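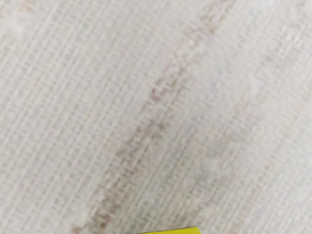 Unit 2: Automation on the Finishing Floor
Reading notes for the October session

Purpose of these notes

These notes accompany the second lecture of the unit and should be read before the tutorial. They deal with a single workplace, the textile finishing plant operated by Illberg at Lumport, and with the changes that followed when part of the handling and inspection of woven goods was given to automated equipment. Students are expected to know the case well enough to discuss it without the notes in front of them.

The first lecture dealt with automation as a question of output and cost. The present lecture takes up the jobs themselves: what people on the floor did before, what they do now, and who decided the difference.

The work before the change

Finishing is the last stage before woven goods leave the plant. Table mats, runners and upholstery lengths come off the loom side in stacks or on rolls, and are laid flat, checked, trimmed, folded and packed. At Lumport this was done at long tables by operators working in pairs. One spread and squared the piece while the other looked it over and marked any fault.

Faults in woven goods are often slight. A float, a slub, a change of shade along one side or a patterned stripe that has drifted off the line of the weave may be easier to feel than to see, and operators commonly ran a palm across the cloth while looking at something else. Supervisors recorded the number of pieces passed per shift. They did not record how a fault was found, and this later proved to be an important gap.

Training took place at the table. A new operator was placed beside an experienced one and was considered ready when the experienced partner said so. There was no written standard beyond a card listing fault names.

The equipment

Illberg introduced a handling cell supplied by Jang, with inspection software known on site as Gimum. The cell picks up a piece, lays it on the inspection surface, compares its appearance with a reference and moves it to one of 2 outfeeds, pass or review. Pieces sent to review go to an operator.

Cloth is a difficult material for machines. A rigid part keeps its shape when lifted; a mat or runner sags, creases and shifts. Fine weaves present a further problem at close range, where a regular grid of threads can produce a shimmer that the software may read as a change in colour. Much of the early development was therefore carried out in simulation, where the lighting, the tilt of the surface and the pattern of the weave could be varied without taking stock off the floor. Students should note the limits of this approach. A simulated weave looks like cloth to the software, but it gives no information about how the cloth feels in the hand.

What changed for operators

Pair work ended at the automated line. Operators assigned to review now work singly at a station beside the cell. Plain goods and repeat orders go through the cell, while short runs and unusual patterns remain at the manual tables.

Review work consists almost entirely of doubtful pieces. Under the earlier arrangement an operator saw a great deal of good cloth and an occasional fault. At the review station nearly every piece requires a decision, and operators reported that this was more tiring than the lifting and spreading it replaced. Following discussion with employee representatives, the plant limited each turn at the station to 2 hours and scheduled a 15 minute break before the next assignment.

Physical strain was reduced. Reaching across a wide table had been a regular source of shoulder complaints, and operators with existing injuries were among the first to ask for a transfer to the cell.

Authority also shifted. An operator may overrule the software, but must enter a reason from a list. In the first months the list did not include any entry for texture, and operators who had rejected a piece by touch chose the nearest available term. The records from that period should be read with care. An entry for texture was later added at the operators' request.

Skill and training

The manual tables are now the only place in the plant where a new employee handles a full range of good and faulty cloth. If fewer people pass through them, fewer will acquire the judgment that the review station depends on. Illberg has responded by requiring new staff to inspect 100 pieces at the manual tables, under supervision, before being assigned to review. Whether this is sufficient is a matter for the tutorial.

Key terms

Exception work: tasks left to people when routine cases are handled by a machine.
Tacit skill: ability that is exercised reliably but is seldom written down.
Override: a decision by an operator that replaces the decision of the system.
Reference: the stored standard against which a piece is compared.

Questions for the tutorial

Prepare brief written responses to the following and bring them to class.

Which parts of the inspection task were visible to management before the change, and which were not?

Should the review station be classified and paid at the same level as the manual tables? State the grounds for your view.

What should operators be asked to contribute before a system is tested in simulation, and at what point should they be consulted again?

Responses will be collected at the end of the tutorial and returned the following week.

Copyright School of Work and Technology Studies. For enrolled students only. Contact the unit office. Back to top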